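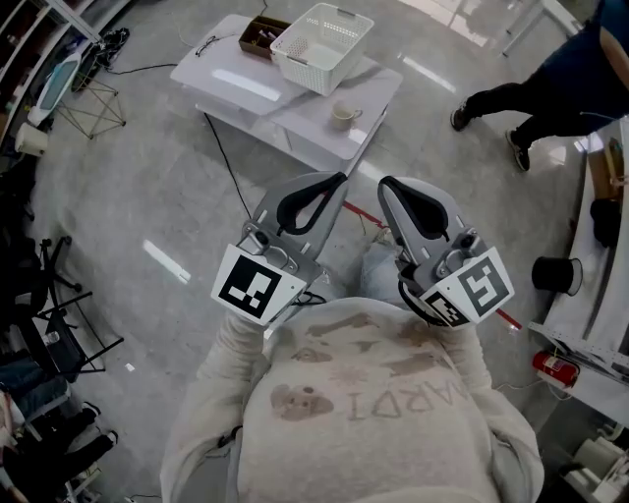
Household Spaces, Unit 4: The Shared Workroom

Welcome back! Last time we did kitchens, and today we get to my favorite subject, the room that everybody uses and no one person owns. Read pages 80 to 84 of the Rivas packet before Wednesday.

Start with the tabletop. A small tray for little items, a basket for the bigger ones, and a clear patch where a mug or a pair of glasses can sit – it sounds like nothing, but try it for a week! A table with a lower shelf gives you a second level for free, so use it for whatever you won't need in the next hour.

Next, the back wall. Open shelving works beautifully for assorted small things as long as each shelf has its own kind of thing. Put a coat rack beside it and jackets stay off the chairs.

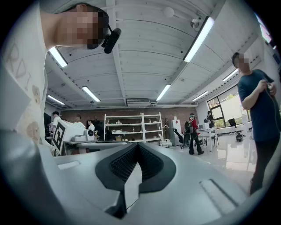

Ramiro Vidal wrote in after the Plonley session that open shelves only stay tidy if the top one is left half bare, and I've come around to his view. Try it both ways in your sketch.

Then walking room. Cables on the floor are the big one. Trace your route from the door to the windows with a backpack on (yes, really wear it) and mark every spot where you slow down.
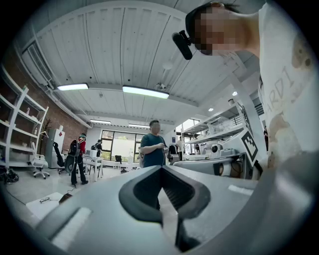 Couldn't we just run tape along the walking route, one student asked in Vedasbridge. Yes, and it's a lovely cheap fix! Bring a floor sketch of Room 226, with 10 items placed and labeled.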